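Busalell opens its Sevmont workshop so a learning system can pick up everyday handling

September 20, 2026 — We've got something to share, and I'm rather pleased to be the one writing it up. Since August our little team at Busalell has been gathering examples of ordinary handling jobs for Endero, our learning system, and we've now passed 900 of them!

If you haven't followed us before, the idea is simple enough. A person guides the robot's hand through a job, the small camera by the gripper records it, and Endero learns from the recordings. Cloth has been the hard part (it never sits the same way twice), so we've given a good 200 of those examples over to fabric and nothing else — picking it up, moving it along, putting it down.

I do most of my own sessions at the electronics bench, where the hand has to work near cables and bare boards. I like that bench best. You learn very quickly how much room a fingertip needs when there's an orange ribbon cable lying across a circuit board and a lot of black wire hanging off to one side.

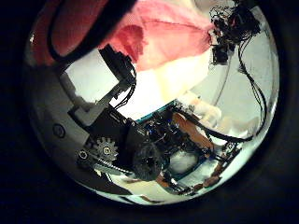

What happens next

We're adding 3 more benches at Sevmont, and our partners at Onuoha will be running sessions of their own with the same hand and the same camera position. Their examples will go into the same collection as ours. We'll be looking hardest at the failed grasps, which we keep and label along with the good ones.

Taking part

We have places for 8 local people to come and guide the hand for a morning. You don't need any experience, and we'll show you the controls when you arrive. Sessions are paid, tea is free, and you can stop whenever your arm gets tired.

To ask for a place, or to arrange a press visit, please contact the Busalell office at Sevmont.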